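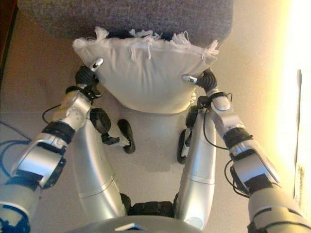 Why does a pillow go flat, one reader wanted to know, when nothing has come out of it?

Inside Soft Things: Pillows, Fringe and Fleece
By the Gristberg Pages for Young Readers
Mar 22, 2022
Print | E-mail

A pillow goes flat when it loses air. Most of the space inside a pillow is air, held between thousands of thin fibers called the filling. Many fillings are made of polyester, a kind of plastic. Each fiber is crimped, meaning it has small bends in it like a spring.

When you lean on the pillow, the bends straighten and air leaves through the cover. When you stop, the fibers bend back and air returns. After many nights some fibers stay bent the wrong way or tangle into lumps. The pillow weighs the same as before, but it holds less air. Shaking it pulls some of the fibers apart again.

The cover

Many pillow covers are woven. Weaving uses two sets of threads. The warp runs the length of the cloth and the weft crosses over and under it. If the weft is left out near an edge, the warp threads hang free, and this is one way to make a fringe. Other fringes are made separately and sewn on. Loose threads can slide out of the cloth, so makers often knot them in bunches. A knotted or tied bunch is called a tassel. Do not pull a loose thread – it may be joined to many others.

Fleece

Fleece is usually knitted. Knitted cloth is made of loops, and each loop passes through the one before it. After knitting, a machine with fine wire brushes lifts fibers from the surface. The raised layer is called the nap. It traps air next to your skin, and still air carries heat away slowly.
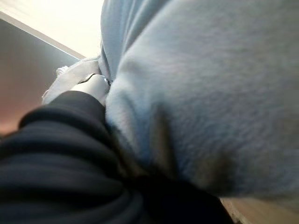
Fleece at close range, with a slightly pilled surface.

Pills are small balls of fiber. Rubbing pulls the ends of fibers out of the cloth, and the ends roll together. Washing fleece inside out puts less rubbing on the side you see.

Yarn is a bundle. One polyester yarn may contain 144 separate filaments, each much thinner than a hair.
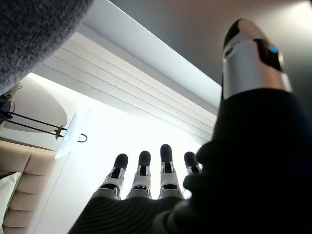
A test you can do at home needs a pillow, a ruler and a heavy book. Measure the height of the pillow at its middle. Set the book on top for 17 minutes, remove it, and measure again at once. Wait five minutes and take a third measurement. Shake the pillow and take a fourth. Write all four numbers in a table and compare the first with the last.

We use cookies to remember your settings. Accept | Manage cookies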